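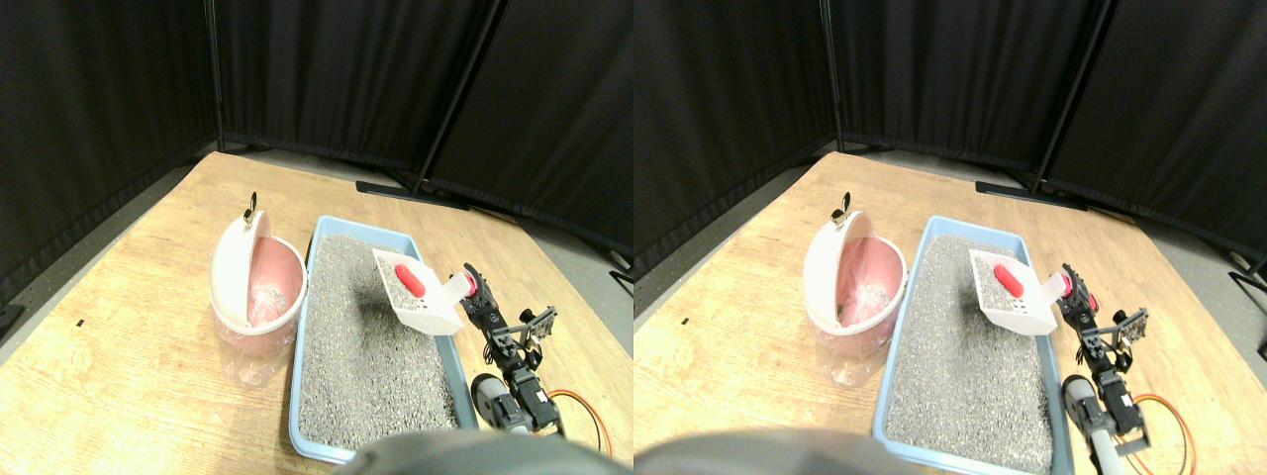
Caring for Cartridges and Controllers at Home

Brullow offers the following guidance to households that keep older game consoles in regular use.

Cartridge contacts should be cleaned with a cotton swab lightly dampened with isopropyl alcohol. Wipe along the length of the pins, turn the swab, and repeat until it comes away clean. Allow 2 minutes of drying time before the cartridge is inserted. Blowing into the cartridge is not recommended – moisture from the breath can corrode the contacts.

Controllers may be wiped with a soft cloth and a small amount of mild dish soap in water. Unplug the controller first, or remove its batteries. A wooden toothpick will lift dirt from the seams around the buttons.

Consoles made before 2000 often hold a small battery for saved games or the clock. Replacement generally requires soldering and should be left to a repair shop where there is any doubt. Saved games may be lost when the battery is removed.

Store discs upright in their cases, away from direct sunlight and radiators.

Reviewed by Sigrun Haugland, October 29, 2021

38 comments
165 shares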